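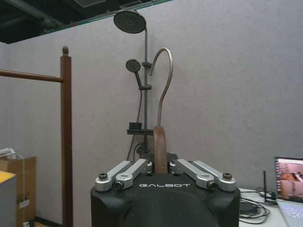
Noradwood College
Building Services, Level 2
Handout 2: Hot water and showers in small houses

Read this before the workshop and bring it with you. The sizing sheet is handed out separately.

Stored hot water

A cylinder holds water that has been heated earlier, by a boiler, an immersion heater or both. It should be stored at 60 °C or above. Legionella bacteria grow well between 20 and 45 °C, so turning the thermostat down to save fuel is poor practice.

Water at 60 °C will scald. The temperature is brought down near the outlet by a mixing valve. In the Zondley house plan we use one valve for the bath and another for the shower.

Pressure

In a gravity system the pressure depends on the height of the cold water cistern above the outlet. Each metre of height gives close to 0.1 bar. A shower on the top floor often has very little head, and a wide overhead rose will show this up sooner than a small handset.

Unvented cylinders run at mains pressure. They need an expansion vessel or air gap, a temperature and pressure relief valve, and a discharge pipe to a safe place. Only a qualified person may install one.

Mixing valves

A manual mixer blends hot and cold in a fixed proportion. If someone fills a kettle downstairs, the cold supply drops and the shower runs hotter. A thermostatic mixer corrects for this and should close quickly if the cold fails.

Both supplies should be at similar pressure unless the maker states otherwise. Fit isolating valves where they can be reached.

Hard water

Brarnmont is a hard water area. Scale collects in nozzles, on heating elements and inside valves. Clean shower heads every three months and check the strainers at the same time.

For the workshop

Read chapter 2 of Stamatopoulos, up to page 74. Work out the head available at each outlet on the Zondley plan, and mark any that would need a pump. The written test is out of 50 and is held in November.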